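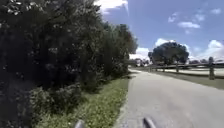 3. Site Description and Survey Method

Nayara Guimarães and Jaxon Charbonneau
Path Edge Condition Study, Fleritden Greenway
Submitted 1 March 2024

3.1 Study section

The study section is a 430 m length of paved path on the Fleritden Greenway. Dense trees and shrubs stand along one side, with a strip of grass between them and the pavement. The path carries foot and bicycle traffic and has no curb. Chainage is measured from the Sakamoto end.

The grass strip narrows with distance. Small white flowers grow in it, mostly on the side next to the pavement. They were not identified to species and are grouped under "low herbs" in Table 2. Vegetation has crept onto the edge of the surface in clumps, so the line between grass and pavement is uneven.

3.2 Edge measurement

The original edge could not be read directly from the surface at every station. Stations were set at 40 m intervals, starting at chainage 0. At each station a steel tape was laid square to the path and the clear width was read to the nearest 5 mm. Readings were taken by one person and repeated by the other. Where the two differed by more than 5 mm, both were discarded and the station was read again.

Clear width was defined as the distance between the innermost rooted plants on each side. Overhanging leaves were left out of this figure and recorded in a separate column. Loose soil was brushed back by hand before reading. Turf was not cut.

3.3 Surface condition

Surface condition was scored by eye on the Porer scale used in the course handbook, from 1 (sound) to 5 (broken).

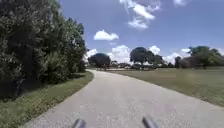

Scores were given for the middle of the path and for each edge. Darker discoloration occurs in small patches and was scored as staining only, with no effect on the condition grade. The grainy texture of the pavement was treated as normal for the material. On the curves, the station line was set square to the local direction of the path.

Shade was noted at each station as full, partial, or none. The grass under the trees lies partly in shade, while the part nearest the paving is in sun, so the shade entry refers to the pavement edge alone.

3.4 Limits of the method

The survey was done in one visit and does not show the rate of encroachment. The 1:430 base plan from Brulex does not mark the tree line, and its path edges were not used as a reference. A second visit is proposed in Section 6.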